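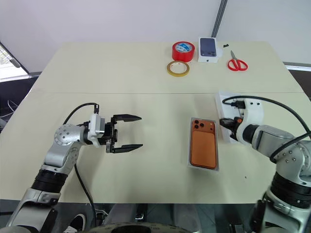 Ticket 1246 – Kit bimanuel Tumavia, module pinces
Objet : dérive de l'ouverture sur la pince droite, poste de mise en boîte
Client : Ravisell, atelier conditionnement
Ouvert par : Hidayah Santoso
Suivi : Amirul Liem, support Hivside
État : en attente de pièce

Le défaut concerne la pince droite du kit, reçu en mai et utilisé depuis pour l'essai de mise en boîte. La consigne d'ouverture est acceptée par le contrôleur, mais la position relue s'en écarte progressivement au fil des cycles. La pince gauche, même référence et même version logicielle, ne présente pas ce comportement. Configuration de l'essai : téléphone orange couché dans le fond de boîte, dos vers le haut, couvercle blanc retourné juste à droite, sous la pince droite. Le câble noir du poignet droit forme une boucle par-dessus celui-ci avant de redescendre sur le côté. Les rouleaux d'adhésif rouge et jaune restent au fond du plateau et n'entrent pas dans le cycle.

Réponse support (A. Liem)
Merci de relever le code affiché au moment de l'écart et de préciser si un recalage à l'origine rétablit la valeur. Vérifier aussi le serrage du connecteur derrière la pince, alimentation coupée.

Retour client (H. Santoso)
Code 117, toujours le même. Le recalage rétablit la valeur, puis l'écart revient au bout de 29 cycles. Connecteur débranché, contrôlé, rebranché : pas de broche tordue, verrou en place. Aucun changement.

Réponse support
Le code 117 correspond à une incohérence entre codeur moteur et position calculée. Deux causes possibles : faux contact dans le câble lorsque le poignet tourne, ou glissement de l'accouplement. Test à faire, bras immobile en position de repos : ouvertures et fermetures à vide, sans rotation du poignet. Ensuite, échange des câbles gauche et droit.

Retour client
Bras immobile : l'écart est toujours là, 9 essais sur 9. Câbles échangés : le défaut reste à droite. Journal du contrôleur joint au ticket.

Analyse
Câble hors de cause. Le journal montre un courant moteur normal à la fermeture et un décalage toujours dans le même sens – glissement de l'accouplement probable. Module de remplacement demandé à Borbély le 2020-07-14, prise en charge sous garantie.

Consignes en attendant la pièce
Recalage à l'origine tous les 20 cycles.
Force de serrage inchangée, ne pas compenser par logiciel.
Pas de démontage du module – la garantie ne couvre pas un carter ouvert.

Question ouverte côté client : faut-il refaire l'étalonnage complet du bras après l'échange, ou seulement celui de la pince ? Réponse support : pince seule, sauf si la bride du poignet est déposée.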